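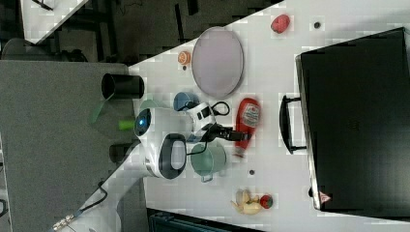

Bonilstead's toy library will put its play food back on the shelves on Saturday, ending a closure that has left the under-fives of the town with only trains, jigsaws and a great deal of resentment.

The food corner shut in May so that its contents could be sorted, cleaned and written down in a proper list for the first time. The job was meant to take 6 days. It took 7 weeks, largely because the old catalogue described most of the stock as "misc. food" and one entire crate as "more misc. food".

There are 651 pieces on the new list. Of these, 292 are fruit, a proportion that will please dentists and almost certainly does not reflect what gets served. Strawberries are the most popular item by a long way, being small and red and about the right size for a coat pocket. They are also the most likely to go home by mistake and come back in the autumn.

Esben Baldursdóttir, who has run the Dulley Road library since it moved out of the old bank, said the sorting had thrown up questions she had not expected to spend her working life on. Is a lemon a fruit or a garnish? Does half a sandwich count as a sandwich? The banana with its peel part-way down caused a long discussion over whether it belonged under fruit or under snacks, and was settled in favour of fruit after a vote described as "close".

"We had a morning on cups alone," she said. "Some people feel very strongly that a mug is a cup. I used to be one of them."

Under the new system, play food will be lent as whole meals, packed together and signed out on a single ticket. Borrowers can choose from breakfast, picnic, Sunday dinner and something called Café, which comes with a pad for taking orders and, going by past form, a waitress of four who will not bring you what you asked for. Loose items can still be borrowed, but only two at a time, a rule that already has its opponents.

The breakfast set is expected to be fought over. It has the fruit, it has something to drink out of, and it has the ketchup, a squashy felt bottle in a violent red with a tomato on a green vine stitched into the label. The bottle has been through a good many households and has a few scuffs, though it has kept its shape better than the furniture it was usually thrown at. Whether ketchup belongs at breakfast was put to a show of hands at the Trendlow playgroup, where all those present were in favour, including one who was asleep.

Rather less demand is forecast for the vegetables. A cauliflower bought when the library opened has been borrowed once, and the family concerned returned it the same afternoon -- no reason was entered in the book. 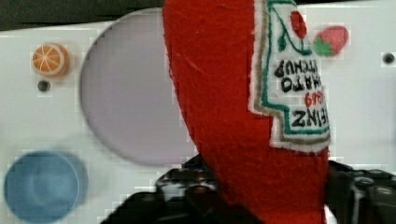 Divina Lagman said she was glad to see the sauce back in circulation but had grave doubts about tying it to breakfast. Her two serve ketchup with everything, she said, and had once run a restaurant under the dining table for most of a wet half-term in which it was the only dish. "If it's only in the one set then that's the only set anyone will want," she said. "You'll have a queue for breakfast and Sunday dinner gathering dust. They should get a second bottle, or let people take it as an extra."

The library says it has looked into a second bottle and is open to offers. Anything soft is welcome, as is anything with stitching in place of glued-on parts. It would rather not be given any more peas, which were bought as a bag, are now a problem, and have been found in the printer.

Fines are unchanged. A missing main course will cost 50p, fruit 20p, and crockery whatever it costs to replace. Anyone who finds a stray strawberry at the bottom of a bag is asked to post it through the letterbox, and no name need be given.

The shop game, which used to share a shelf with the food, has been moved upstairs to the Cordero room along with both tills. One of them still refuses to open without a thump, and parents are asked to demonstrate the thump to children before the children work out their own.

Doors open at ten on Saturday. Sets can be reserved at the desk but not by telephone, following an incident in which the same picnic was promised to three families. Tea and biscuits will be served downstairs, and a sign will be put up to make clear which of the biscuits are real.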